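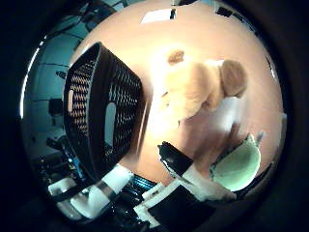 Figure 2. Desk basket with soft toy.

3.2 Sorting at home

The second part of the study looked at how families decide what stays in the living room and what goes back to a bedroom at the end of the day. We were delighted by how much people had to say about this! Each of the 13 households in Suditz kept a paper diary for six weeks, and together they wrote down 1369 separate put-away decisions, many with a comment in the margin.

We grouped the comments using the Fivow scheme (Section 2.4), with one change. The original scheme treats "belongs here" and "lives here" as the same code. Our families used them very differently – a thing that belongs somewhere has been given a place, while a thing that lives somewhere has simply ended up there and been left in peace. Splitting the code moved nearly 250 entries and made the evening pattern much easier to see.

Soft toys are the most interesting case. Books and building blocks were nearly always put away by type, and parents and children agreed on where they went. Soft toys were put away by relationship: next to a certain sibling's bed, beside another toy, or out on a table so that they could be found in the morning. Open containers came up often in these entries, and several children objected to lids of any kind.

The same wording turns up in the Sistero interviews, although those were carried out with grandparents and asked mostly about kitchens. We did not expect such a close match, and it is one of the most exciting results in the project. Section 3.3 compares the two sets of comments in detail, starting with the entries written before breakfast.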